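Chapter 8
Tableware Sorting and the Reassigned Worker 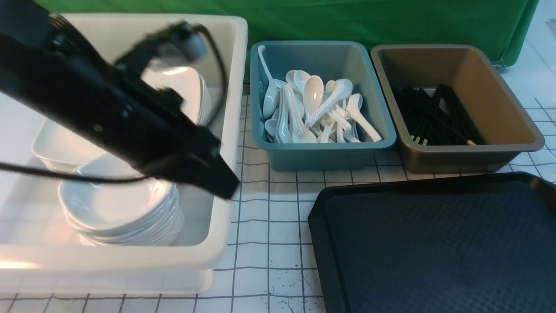
Figure 8.1 Robotic arm at the rim of a dish bin. Bowls and rectangular dishes are stacked in the white bin; soup spoons and chopsticks are held in separate bins beside it.

8.1 Scope of the chapter

Chapters 5 through 7 dealt with automation in settings where the parts are uniform and arrive in a known position. Food service offers neither condition. Tableware comes back from the dining room mixed, in uneven quantities, and at a rate set by the customers. This chapter treats the handling of clean tableware between the dishwasher and the dining room, a stage known in the trade as the clean side. It covers the division of tasks between the arm and the worker, the changes in physical load and work pace, and the effect on job grades and training.

The principal case is the central dish room operated by Sunier in Mosville, which supplies several cafeterias from one site. A smaller case, the Tô noodle restaurant, is introduced in Section 8.5 for comparison. Readers who have not covered task analysis should review Section 4.2 before going on.

8.2 The clean side as a work system

A clean-side station receives washed items and issues them in sets. At Mosville a set consists of a tray, a bowl, a side dish, a soup spoon, and a pair of chopsticks. Before automation, one worker at each station built complete sets by hand. The job description listed this as a single task. Direct observation by Hạnh Dương, an industrial engineer employed by the operator, separated it into four elements:

Retrieve: take an item from its bin or stack.
Inspect: check the item for chips, residue, and cracks.
Place: set the item on the tray in its assigned position.
Restock: replace an empty bin or call for a new one.

The elements overlap in practice. An experienced worker inspects a bowl while lifting it and has usually begun reaching for the spoon before the bowl is down. Inspection took no measurable time of its own and had never appeared in a work standard. Its omission had consequences, which are taken up in Section 8.4.

The four items also differ as objects to be grasped. Nested bowls present a repeated rim at a height that falls as the stack is used. Stacked dishes behave in the same way but offer a straight edge. Spoons in a heap have no fixed orientation, and removing one shifts the others. Chopsticks lie more or less parallel, but they are thin, and two must be taken together. Figure 8.1 shows both classes of storage, stacked and loose. The distinction between them governs most of the allocation decisions that follow.

8.3 Allocating elements to the arm and the worker

Function allocation is the assignment of each task element to a person, a machine, or both. The simplest method, often called leftover allocation, gives the machine everything it can do and the person whatever remains. The first plan at Mosville followed this method. The arm was assigned retrieval and placement for bowls and dishes. The worker kept spoons, chopsticks, and restocking.

On paper the plan removed half of the item handling from each worker. A station issued 975 sets on a standard shift, and the worker no longer lifted a bowl or a dish for any of them. Shoulder complaints had been tied to the reach over the deep bin, so the change was expected to be welcome.

Two difficulties were recorded in the first month. The first was pacing. A worker who builds a full set controls the order and speed of the motions. A worker who adds two items to a partly built tray must be ready when the tray is ready. Short waits appeared between cycles, too brief to be used for anything else and too frequent to be ignored. Workers described the shift as longer, although its length had not changed.

The second difficulty was the loss of variety. Spoons and chopsticks call for the same small pinch grip. The earlier job had alternated this grip with the wider one used for bowls. Relief at the shoulder was therefore obtained in part by moving the load to the hand and wrist. This effect is called load transfer, and it should be checked whenever elements are removed from a manual task.

8.4 Inspection as unassigned work

Since inspection had never been written into the standard, it was not allocated. The arm did not perform it. The worker, no longer handling bowls and dishes, had no natural point at which to perform it either. Chipped bowls began to reach the cafeterias.

The initial response was an instruction that workers look at each bowl as the tray passed. Quyên Võ, the shift lead, objected in writing that a chip on the underside of a rim is found with the fingers and cannot be seen on a loaded tray. Her memorandum is reprinted as Reading 8A. The revised procedure moved the check upstream. Bowls are now inspected by hand as the bins are filled, and a filled bin carries the initials of the person who filled it.

The revision created a position that had not existed before. Bin preparation was graded above station work, with 80 hours of paid training, and stations and preparation were placed on a common rotation. Rotation restored some of the lost variety of grip and posture. It also meant that every worker on the shift understood how a poorly stacked bin affected the arm downstream, knowledge that had been confined to the maintenance staff.

8.5 A comparison at smaller scale

The Tô restaurant employs one person on the clean side, and rotation is not possible. The integrator, Amstead, proposed the same allocation used in the first Mosville plan. The owner declined it and asked that the arm be stopped and started by the worker at will, with trays built ahead of the evening rush. Output per hour was lower than the integrator had projected. The worker, however, retained control of pace, and the waits reported at Mosville did not occur.

The two sites used similar equipment for similar items. The differences in the resulting jobs follow from decisions about allocation, pacing, and grade. Section 8.6 sets out a procedure for making those decisions before equipment is ordered, beginning with the element chart.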